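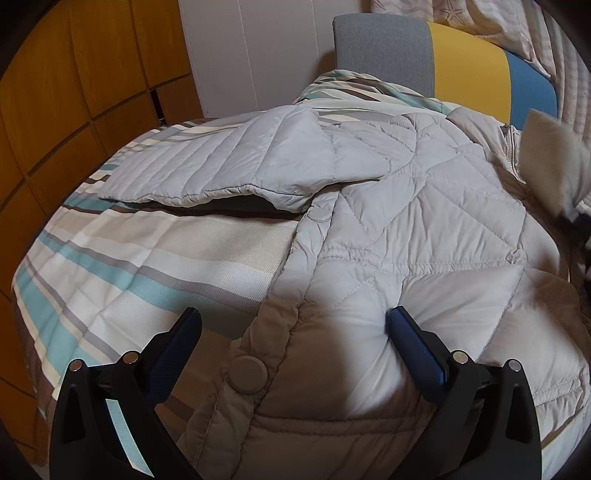 Light grey quilted jacket on a striped comforter.

Diabetic ketoacidosis: notes for session 2
Shona Hepburn, Sayce teaching room

Diagnosis needs all three: diabetes or high glucose, ketones, and acidosis. Glucose can be near normal, especially in pregnancy, after poor intake, or on an SGLT2 inhibitor. If the patient looks sick and takes one of these drugs, check beta-hydroxybutyrate even with a glucose of 160.

Look for the trigger. Missed insulin and infection are the most common. Also think of MI, pancreatitis, stroke, steroids, alcohol, and a failed pump site. White count is often high without infection. Fever is not part of DKA, so go find the source. Belly pain usually tracks with the acidosis. If it stays after the bicarb comes up, image the belly.

Case for discussion
Glucose 483, Na 128, K 3.1, Cl 94, bicarb 9, pH 7.12. Vomiting for a day and a half. BP 98/60, HR 124.
Anion gap = 128 - 94 - 9 = 25. Use the measured sodium for the gap, not the corrected one.
Corrected Na = 128 + 1.6 for each 100 of glucose over 100 = 134.
What do you hang first? (Fluid and potassium. Insulin waits.)

Fluids
Start with a balanced crystalloid or normal saline, 1 liter over the first hour in most adults. This patient got 2,000 mL in the first two hours and the pressure came up to 112/70. Go slower with heart failure or dialysis patients – 250 mL at a time and re-examine. After the first liters, rate depends on volume status, urine output, and corrected sodium. Add dextrose when glucose falls under 250 and keep the insulin going.

Potassium
Total body potassium is low in nearly everyone, whatever the first number says.
K under 3.5: hold insulin, replace at 10 to 20 mEq/hr on a monitor until above 3.5.
K 3.5 to 5.0: add 10 to 20 mEq to each liter, as long as there is urine output.
K over 5.0: start insulin, no potassium yet, recheck in 2 hours.
Older tables use 3.3 and 5.3 as the cutoffs. Follow your own unit's protocol. Get an ECG while you wait for the lab.

Insulin
Regular insulin 0.1 units/kg/hr IV. A bolus is optional and should be skipped in children. Expect glucose to fall by 50 to 75 per hour. If it does not, check the line and the pump before you change the rate. When glucose is under 250, drop to 0.05 units/kg/hr and let the dextrose hold the glucose at 150 to 200.

Do not stop the drip because the glucose looks good. You are treating the ketones. Resolution is pH 7.3 or higher, or bicarb 18 or higher, with beta-hydroxybutyrate under 0.6. Give the long-acting dose 1 to 2 hours before the drip comes off.

Bicarbonate
Not routine. Consider it for pH under 7.0. It lowers potassium further.

Monitoring
Glucose hourly. Electrolytes and venous gas every 2 to 4 hours. An arterial line is rarely needed for this alone. A gap that closes while bicarb stays low is usually from chloride in the saline. New headache or drowsiness during treatment – think cerebral edema, mainly in children and young adults. Treat first, then scan.

Before next time: write out the first six hours of orders for the case, with rates. Hand them to Branwen Lloyd before the June session, which covers hyperosmolar state.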